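Kitchen Tips: Should You Wait for a Robot to Do It?

Every February I get the same mail. Someone has watched a video of a machine folding a towel and wants to know if they should hold off on a new dishwasher, or stop teaching the kids to clear the table. My answer is still no. Keep the sponge.

Take the egg test, my own yardstick. Pick one up from wherever it got left, carry it past the cabinet doors, set it down whole. A seven-year-old manages it. For a machine, even the first part is work: two stiff fingers have to end up on either side of something smooth and round, and they have to stop squeezing at the right moment.

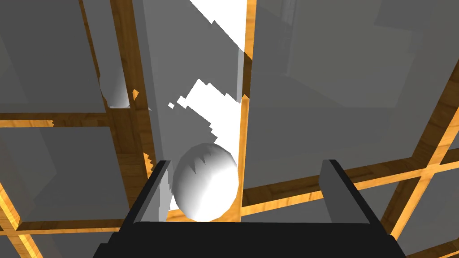
2 min read

Most of what you see in the demos is practice in simulation, and I have nothing against that. A dropped egg in a computer costs nothing. But a simulated kitchen has no bacon grease on the handles, and I'd like to hear from the sellers how many of their tries were made in a real one. The Tirard brochure I was sent says 2,000 practice grasps. It doesn't say how many eggs.

While you wait, do it the old way:

Dry your hands before you handle eggs. Wet shells slip.

Keep a clear landing spot next to the stove, a folded dish towel or a shallow bowl. Set things down there first and sort them out afterward.

Wipe round knobs with a little dish soap on a warm cloth, then dry them. Greasy knobs are hard on old hands, and I suspect they'd be hard on metal ones.

Crowded counters are where I expect the machines to struggle longest. Reaching for something rounded when there are blocks, rails and wooden edges close behind it means picking an angle and changing your mind partway. You do that without thinking about it.
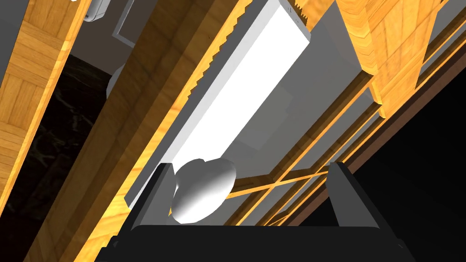
Nikau Ashby wrote in to say I'm too hard on them. You judge a gadget by the one chore you care about, and mine is lifting, because my wrists are bad. If a Cimby arm could get the cast iron out of the lower cabinet and do nothing else all day, I'd clear a shelf for it tomorrow.

Fair enough, and I'd be glad to see it. Lifting one known pan from one known shelf is a much smaller job than "help in the kitchen." My quarrel is with the people selling the second thing. Until an arm like that is for sale at a price you'd pay, store the heavy pans at waist height and slide them out with both hands.

Stone and dark counters deserve a word too. Crumbs and spills hide in the veining, and if you can miss them, I wouldn't bet on a camera in poor light. Turn on a lamp at a low angle before you wipe. Mild soap, soft cloth, no vinegar on marble.

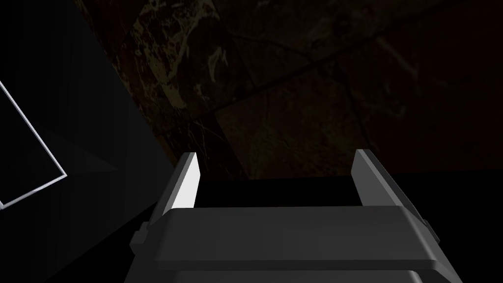 Image: Maihi

As for the shop floor, machines do fine there when the same part arrives in the same place all day long. Your kitchen doesn't work that way, and neither does a garage bench. If somebody quotes you a factory success, ask what happens when the part shows up sideways.

Next month: getting burnt rice off the bottom of a pot.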